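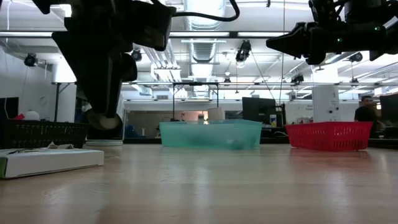

Evaluating a bin-to-basket transfer policy: is a higher score on a fixed layout meaningful?

Posted in Methods and Evaluation by Gekavine

Our group is preparing an internal report on a two-arm tabletop policy trained by imitation. The task is to pick up a small object from inside a plastic bin and place it in a basket standing a short distance away. Both arms are mounted overhead, and the policy receives images from several ceiling cameras.

The training set contains 661 demonstrations. For the evaluation we ran 100 trials with the bin and basket at marked positions and recorded 91 successes. A reviewer from a partner group, Plotavent, then asked us to repeat the evaluation with the bin shifted and turned by hand before each trial. We ran 135 trials under that condition and the success rate fell to 64 percent.

The reviewer's position is that the first figure should be removed from the report. Our position is that both figures describe the policy and that both should be given. We would be grateful for guidance on the following points. Is there an accepted practice for reporting fixed and varied layouts together? Should the two conditions have the same number of trials? Finally, we trained with 3 random seeds but ran the physical trials with only one of them, chosen by validation loss. Is this a serious weakness?

The arms, grippers and control software were the same in both conditions. Other items were left standing on the table during all trials, and they were not moved between conditions.

Annan
Accepted by the original poster

Both figures should be reported. The fixed-layout result establishes that the policy can perform the motion at all, and a reader cannot interpret the second figure without it. The difficulty arises when the fixed-layout figure appears alone in the abstract, where it will be read as a general success rate. We recommend that the varied-layout result be stated first and the fixed-layout result second, with the conditions named each time.

The number of trials need not be equal. Please give the raw counts and a confidence interval for each condition. With 91 successes in 100 trials, a 95 percent Wilson interval runs from 84 to 95 percent. The interval for your second condition will not come near that range, so the drop is not a matter of chance.

Of greater concern is the phrase "shifted and turned by hand." If an operator selects each position, the positions tend to cluster, and the operator may avoid placements that look difficult. We suggest drawing the positions and angles from a random list prepared before the session and publishing that list with the report. A printed grid under the bin is sufficient for this purpose, provided that it is removed before the trial begins.

We also advise recording the failures by stage. A failure to grasp inside the bin, a collision with the wall of the bin, a drop during transfer and a miss at the basket are four separate outcomes. In our own work on a similar task, most of the loss under varied layouts came from the grasp, and the placement hardly changed. Translucent bins deserve particular attention in this respect - the object remains partly visible through the wall, and a policy may learn to rely on that view from one angle only.

On the matter of seeds, one seed is common in physical evaluations on account of cost, but it must be stated. Validation loss is a poor guide to physical success in imitation learning. If time permits, run a smaller block of varied-layout trials with each of the other two seeds and report them separately.

Drilteo

One seed is not enough. We do not accept results of this kind in our group without all seeds tested on hardware.

It should also be confirmed whether the two conditions were run in the same session. If the cameras were adjusted or recalibrated in between, the comparison is weakened. Interleave the conditions next time.

Gekavine
Reply from the original poster

We thank both respondents. The two conditions were run in separate sessions, and the camera calibration was repeated before the second. This will be stated in the report.

We have reviewed the recordings and sorted the failures by stage as suggested. Grasp failures inside the bin account for most of the difference. A further block of trials is planned for December, with interleaved conditions, positions drawn from a prepared list and all three seeds. The table of raw counts will be added to this page when the block is complete.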